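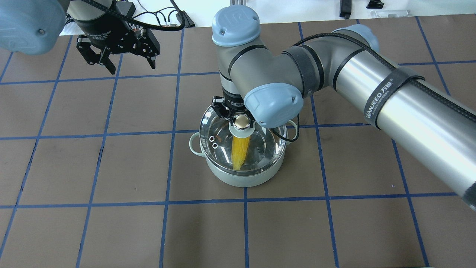
Parts washers: what we got wrong and what we'd buy again
Speaker notes, Iona Crichton, workshop owners' evening, Monurside, September 18, 2021

Opening

Say good evening. Thank Lok-yiu for the room and the sandwiches. Check the people at the back can hear, then carry on whatever they say.

Ask for hands: who still cleans brake parts in a washing-up bowl? Wait. Somebody always admits it in the end, and it is usually the person with the nicest van.

What we had

Two solvent tanks at the Narnell workshop, both older than the apprentice. One had a pump. The other had a brush and a lid that had to be propped open with a length of exhaust pipe, a system we called "the system".

The solvent was changed when it went the colour of gravy. I wrote a rota for this once. It is still on the wall and in very good condition, having never been touched.

The smell went home with you. My husband could tell which bay I'd been working in.

Why we changed

Slow down for this bit, it's the part people write down.

The insurance renewal came with a question about how much flammable liquid we kept on site. I went round with a clipboard and didn't enjoy the answer. We were also paying for waste collection by the drum, and half of each drum was rainwater, thanks to where we kept the drums.

In June I sat down with the bills. We had spent £494 on solvent and collections that quarter, for the pleasure of having sore hands. Pause here for the accountant in the front row to wince.

What we bought

A heated water-based washer, the Travex. Top-loading, turning basket, detergent added by hand. It looks like a chest freezer that has been to college.

We kept one of the old tanks for a month in case. Lok-yiu used it twice, both times out of spite.

How it does, job by job

Calipers and carriers: very good. Load, shut, go and do something useful. Up to 30 minutes if they're bad.

Gearbox casings: good, provided you scrape the thick stuff off first. If you don't, it ends up in the filter, and then you do, with a spoon.

Bearings: don't. We did. They came out spotless and by the next morning they were orange. Anything bare steel needs drying and oiling straight away, and "straight away" does not mean after lunch.

Aluminium: read the label on the detergent. We turned a rather nice inlet manifold the colour of a school radiator. The customer was gracious about it, in writing.

Things the brochure was quiet about

It takes a while to warm up. Ours is on a timer now, so it's ready when we open. Before that we spent a week standing round it with mugs.

It wants its own supply. Ring your electrician before the delivery lorry, a sequence I recommend having tried the other one.

The oil skimmer has to be emptied. This is a person's job and the person needs a name. At ours the name is Wei, who drew the short straw and has since become quite possessive about it.

The dirty water is still waste. You can't tip it down the yard drain because it smells of lemons. Ask your collector what they'll take before you sign for anything.

Money

Keep this short, they'll want the bar.

Detergent is cheaper than solvent. Electricity is not free. On our figures the machine pays for itself in 18 months, assuming it doesn't break and I don't count my own time, and I never have.

If you run one bay and do mostly servicing, I wouldn't bother. Buy a decent bench tank with a lid that closes by itself and spend the rest on gloves.

Likely questions

"Can I put an engine block in it?" Ours, no. Measure the basket, then measure it again with the lid down.

"Does it foam?" Only with the wrong detergent. Do not tell the story about the foam. (If pressed, tell the story about the foam.)

"Would you sell me your old tanks?" Yes. See me afterwards. Bring a trailer and your own piece of exhaust pipe.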